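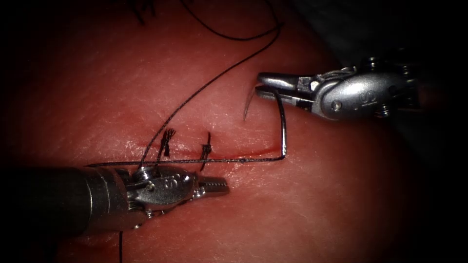
Minutes, Suture Data Working Meeting
Friday, back bench room, Dendley building

Present: both console operators, the labeling lead, the model group, the person who orders the pads, and one visitor from Nimness who had been told this would be short.

Apologies: none received. Two absences.

1. Minutes of the last meeting

Accepted, with one correction. The phrase "the operators agreed cheerfully" was changed to "the operators agreed."

2. Recording progress

The interrupted-stitch set is moving along. Operators are placing knots from left to right on a single incision, with the needle held in the right instrument and the left free to grasp or steady. The model group is happy with the variety of needle angles and less happy with the variety of everything else.

There was a long discussion of what counts as one example. The model group wants a recording to begin when the needle is held above the tissue, ready for the bite. The operators would like it to begin when they sit down, on the grounds that this is when the suffering begins. Settled as follows: an example starts with the needle clamped in the right jaws and clear of the surface, and ends when both tails of the knot have been cut. Regrasping the needle partway through is part of the example and stays in.

3. Failed attempts

The labeling lead asked again that failed attempts be kept. Operators have a natural tendency to stop the recording, say a word, and start over. The model then learns from a world in which needles are never dropped, and is badly surprised by ours.

Agreed: keep the failures, mark them as failures, and mute the audio track before upload. The visitor asked why there is an audio track. It was left on by default in May and has since become a kind of oral history. Action: turn it off.

4. Thread management

This item took up most of the meeting, as it does every time.

The present habit is to work with a generous length of thread, which saves reloading. It also means that loose thread loops across the far side of the pad and lies over the left instrument while the next stitch is being set up. The tracking model from Ranunum then has to decide which strand is the working one. Its decisions have been described in writing as "confident."

Options raised:

Cut thread shorter. Operators opposed.
Park the slack off the pad before each stitch. Operators opposed, but with less feeling.
Leave things alone and let the model cope, given that real thread does the same thing. Model group opposed, then in favor, then asked for time to think.

Compromise: 15 examples with short thread and 15 with the slack left wherever it falls, both sets labeled for thread crossings. We will look at the results before anybody is allowed to have another opinion.

5. Knot tails

The labeling guide says tails should be "neat." Some of our tails stand up like a worn-out paintbrush. The labeling lead proposed a scale with 3 grades: clean, frayed, and please redo. Adopted, with the last one renamed "unacceptable" for the sake of the visitor.

6. Lighting

The pads are shiny, and glints on the surface are being picked up as needle tips. Dimming the lamp was tried, and the corners of the view are now dark enough to hide an instrument housing. The model group asked for the lamp to be brighter. The labeling lead asked for it to be dimmer. The lamp remains where it is. Action: borrow a diffuser from the Mahasneh project, and this time return it.

7. Pads

There are 20 pads left in the cooler. The person who orders the pads wishes it recorded that they were asked for more notice last time, and the time before. Operators are to use the full length of each incision and stop opening a fresh pad every time a stitch looks ugly.

8. Any other business

The operators asked for a better chair. The model group asked whether chair height affects hand motion and could be logged. The operators withdrew the request.

The visitor asked when the system would be able to tie a knot on its own. The model group said it depends on what is meant by "knot." Carried over to the next meeting.

Next meeting: Friday, same room, 2 p.m. Bring your own coffee, and keep it off the bench.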